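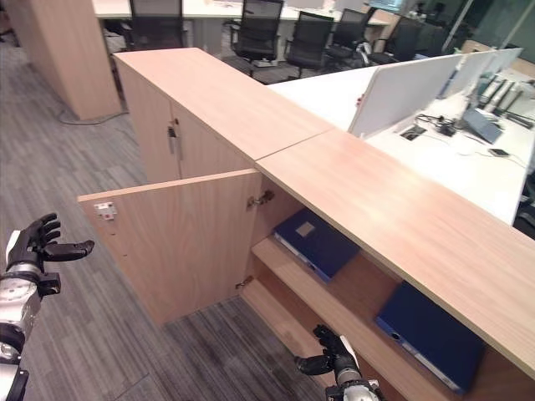
Low cupboard by the window side, door open, two binders left in it.

Spent this afternoon on the office cupboards. Putting it all in one thread so I can find it again when someone asks me where things went.

The run goes round in an L. One taller block with its own door and a lock, then the long worktop with cupboards underneath. It went in when we took the floor on and I don't think anyone has been through it properly in all that time.

Started with the low one. Two dark blue binders, one on the shelf and one below it, both lying flat. Binders lying flat get things piled on top and then you can't read what they are. They want to stand up, spine out.

The shelf height is the trouble. I measured a binder against the gap this morning and it won't stand until the shelf drops 2 holes. Job for tomorrow, the shelf pins are stiff and I want the proper pliers from home.

What was in this run before I started, for the record -- printer paper, the old Olero catalogues, a box of lanyards, delivery notes going back further than we need, and one kettle lead with no kettle.

Catalogues have gone for recycling. Shobha Bangera asked to keep the last one for the product codes, so that is on her desk.

Delivery notes. I counted these as I had to write the number on the shredding form. 967 sheets. Kept everything from July onwards and the rest are in the sack for collection.

The binders are the Bakker service records and the Wurnilix contract. Both still live, so both stay. They need new labels as the writing on the old ones means nothing to anybody who wasn't here then. "Misc B" is not a label.

On labels. I'm doing them on the spine and on the front, same wording, with the year last. Supplier, what it is, year. Typed, 14 point, no abbreviations.

The hinges on these doors are fine. The catches are less fine. The one on the low door has to be pushed twice before it holds -- Dean Bramwell had a go with a screwdriver last winter and it was better for a month.

Worktop next. A wood top like this shows every ring and every bit of tape residue, so I've stopped people leaving deliveries on it. Warm water, drop of washing-up liquid, wipe along the grain and dry it straight after. The spray polish we were given left it smeary and I've put that one in the bin.
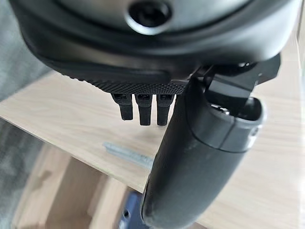 Elsie Kershaw replied that white vinegar shifts tape residue better than washing-up liquid does, and that she would leave the catalogues' old cupboard empty until the autumn order comes in.

Fair point on the empty cupboard. I'll leave that one. Not sure about vinegar on this finish though, so I'll try it on the inside of a door first where it won't matter.

Floor while I was down there. Carpet tiles, grey stripe, and they hide crumbs very well until you kneel on them. Vacuumed along the front of the cupboards and behind the tall one with the thin nozzle. Got 4 treasury tags and a pen lid out from the gap.

If you have a cable running over the carpet near your cupboard, please tuck it in against the base. I caught my foot on one twice today.

Keys. The locked ones all open with the same key, it's on the hook with the green fob. Kibet Masanja has the spare. Please don't lock a cupboard and go home with the key in your coat, we had that in July.

Still to do: drop the shelf, stand the binders up, print labels, ring Denum for replacement catches. They told me the old sort are still made but I need the size off the back, so one has to come off first.

August 28, 2020 is going on the sheet inside the door as the date it was last sorted. Whoever does it next can write theirs underneath.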